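3.2 Collection of the folding demonstrations

The demonstrations were collected by the students of the course themselves, in their own rooms and in the homes of their families. We chose this way because the laboratory in Drillau has only one table and its light is always the same. A policy trained on this table in the first term folded well there, but it failed when we moved the table closer to the window. For the second term we therefore asked each team to work in places where clothes are normally folded, such as beds, sofas and kitchen tables.

The class was divided into 4 teams. Each team received one pair of hand-held grippers, which we call the Wondton pair after the name the students gave to the first version. The two grippers have the same geometry as the jaws on our robot, so that the recorded motion can be transferred without a change of the tool. The operator holds one gripper in each hand and performs the task at a slow and even speed. Before the first recording, every student practiced for 2 hours with towels. The towels were not included in the data set.

The task is defined as follows. The garment lies flat at the start, with the hem toward the operator. The sleeves are laid across the body first, then the hem is grasped at both corners and brought toward the collar. The episode ends when both grippers are open and away from the cloth. We did not prescribe the exact place of the grasp, but we asked the students to grasp close to the corners, as in Figure 3.

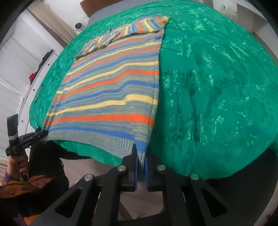

Figure 3. Two-handed grasp of the hem of a striped sweater on a bed, seen from the camera of one gripper. One sleeve is laid across the body.

The hem grasp was the most difficult part for the students. Knitted clothes are thick at the ribbed band, and when the fingers close too high, only the upper layer is taken and the lower layer stays behind. The students of team Jiang proposed to slide the lower finger under the band before closing. This was adopted by all teams after the first week. A second difficulty is the surface. On smooth bedspreads the garment can move together with the gripper, so one hand must hold its corner down while the other hand adjusts. We kept these small corrections in the data, as the robot will need to make them also.

In total, 1,752 episodes were recorded. The last upload was made on 9/3/23. Every episode was checked by a student of another team with the Vutine viewer, a small program written in the same course. An episode was removed when the garment fell to the floor, when the hem was lost for longer than 5 seconds, or when the tracking of one gripper was interrupted. Episodes with an untidy final fold were kept and received a separate label. The effect of this label on the training is discussed in Section 4.1.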